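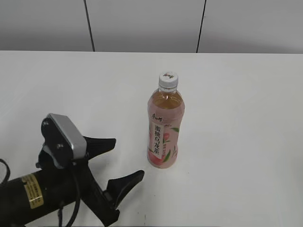 Peach oolong tea, the bottled kind.

August 28, 2025

I have been on a cold tea kick all August and I need to talk about it! It started with bottles from the corner store, one a day, then two, and by the second week I was standing in my kitchen at 10 at night reading up on how to make the stuff myself. Cold brewing is so easy that I'm a little annoyed I spent years pouring boiling water over everything and waiting for it to cool down.

My basic batch is 10 grams of loose oolong in 1000 ml of cold water, lid on, into the fridge before bed. In the morning you strain it and you have a whole liter of tea that tastes soft and kind of flowery, with almost none of that dry feeling on the tongue. I've been using the rolled oolong from Korkel (the dark green bag, the roasted one is too smoky for me cold) and it opens up so much overnight that the leaves take over half the jar.

Then there's the peach part. I tried slices straight in with the leaves and the flavor barely showed up. What I do now is mash 2 very ripe peaches with a spoonful of sugar, leave them in a bowl for an hour, and push the whole mess through a sieve. You get this thick pink syrup and it smells incredible. A couple of spoonfuls per glass, lots of ice, done. White peaches are even better if you can find them — the Saturday market in Ellwood had them two weeks running and I bought way too many.

Things still on my list: a jasmine green with cucumber, a plain black tea with plum, and freezing the leftover syrup in an ice cube tray before peach season is over. If you've tried that last one, leave a comment and tell me how it went, my freezer is already cleared out for it!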